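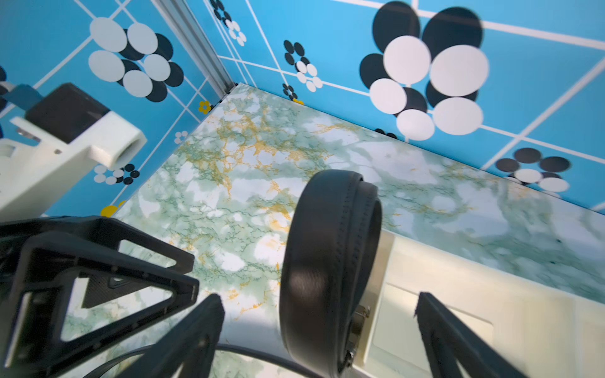 跟久保(Fumiko Kubo)聊收纳,我本来以为会从衣柜讲起,结果她一坐下先说皮带。

“皮带最烦人了,”她说,“挂着嘛,开一次柜门响一次;对折塞抽屉里,过一个夏天拿出来,中间一道印子,怎么都下不去。”

她现在的办法是卷。从带扣那头开始卷,卷紧,然后立着放,别平摊。我问立着不会散吗?她笑了:“会啊,新皮带脾气大,头几天老是弹开。你就让它弹,再卷回去嘛。”黑色光面的她还会先拿软布擦一遍,缝线那里多擦两下,灰都爱躲在那儿。

浅色托盘也是她推荐的,深色皮带放旁边一眼就看得见,早上赶着出门不用翻。她家那几个是在Serrano买的,100块一个,她嫌贵,念叨了好半天,可还是又回去添了一个(我懂,我太懂了)。

说到底色,她来劲了。她喜欢花哨的,蓝底配大朵黑白花那种。“柜子里面又没人看,当然要挑自己高兴的!”她朋友Nayeli Grajales刚好相反,全家白的,两个人为这个吵了好几年。

我回家把自己那几条也卷了。有一条太硬,到现在还在跟我较劲,久保说八月天热,皮子软一点再试试。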